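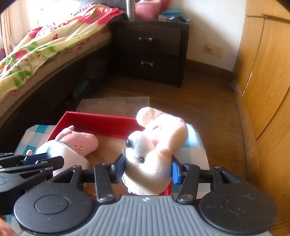 Wian Adams wrote to us last March that he had fished the same stretch of river for most of his life and never once thought about where his feet were until he took our beginners' wading class, and that he now makes his grown sons take it too. We read that letter out loud in the shop (twice, because the phone rang the first time) and it is still pinned up behind the register.

So, hello, and welcome to Caltusix! We are a small fly fishing school with a tackle shop attached, or maybe a tackle shop with a school attached, depending on which of us you ask. We teach people to cast, to wade, to read moving water and to let a fish go in good shape. We also sell rods, lines, waders and flies, and we are happy to fix a reel you bought somewhere else.

The school began with one bench, one borrowed pond and a class that was supposed to last an hour and went on until dark. These days we keep 58 rods for students to use, so you really don't need to buy a thing before your first lesson. Last season 272 people came through the beginners' course, and quite a few of them had never held a rod in their lives.
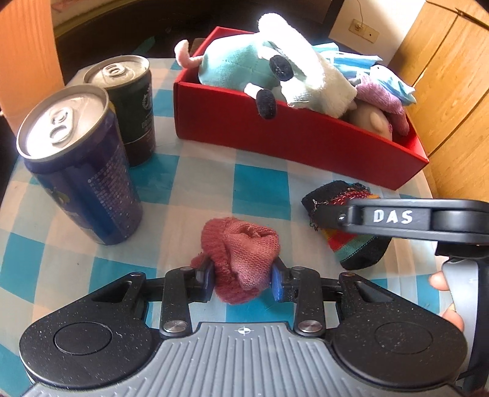
Kazuhiro Kamata
Founder and Head Instructor

I grew up fishing with my grandfather, who hardly spoke on the water and who tied every fly he used at the kitchen table. Our own house pattern, the Kuroda, is a plain brown thing that comes from one of his, and I still tie it most mornings before we open, with coffee, at 6 or so when the street is quiet.

Classes are kept to a size where I can learn your name and see your wrist (it's nearly always the wrist!). Beginners meet on the grass first and go to the water after lunch. If you've been at it for years and your cast has gone sour on you, come to the Lultis evenings, our casual practice sessions, and bring whatever rod you like. Children are welcome with a grown-up who doesn't mind getting a little muddy.

Stop by the shop any time after nine. The kettle is usually on.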